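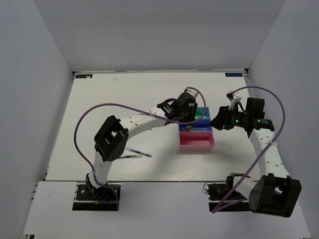 Fig. 6. White tabletop with pale grey walls on three sides.

6. Levelling and first clean

The box says the Jirkutora table is ready to use in minutes. Allow an evening. Read to step 7 before you pick up a tool.

1. Put the table where it will stay. The feet adjust, but not by much, and a sloping garage floor will beat them.
2. Turn all four feet fully in, then out by two turns.
3. Lay a spirit level along the long side, then the short side. The bubble supplied in the Plornik kit is too small to trust. Borrow a proper one.
4. Adjust the lowest corner first. Check both directions again after every change.
5. Tighten the lock nuts by hand. The leaflet calls for a torque wrench, and we have yet to see what it adds.
6. Wipe the top with warm water and a drop of dish soap. Dry it with a clean cloth.
7. Leave the table overnight and check the level again before loading it.

Caution: Do not use scouring powder, whatever colour the stain. It takes the shine off for good.

Note: "Scratch resistant" on the label is a hopeful phrase. Use a cutting mat. Wilma Chisholm tried three of the spray-on protectors sold for white tops and went back to soap.

Note: The maximum load is given as 141 kg, spread evenly. Treat that as a figure for a new table on a flat floor. A heavy vise in one corner is a different matter.

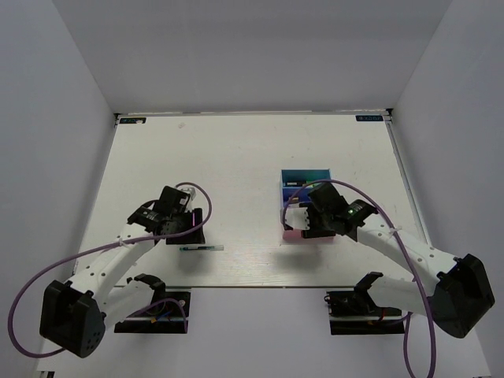
Will a melamine sponge get grey scuffs off a white top?
It may lift light marks, but it works by very fine sanding, so it can leave a dull patch. Try soap first, then test the sponge on the underside. Stop if the finish changes.

If the table still rocks after step 7, go to section 7, Replacing a foot.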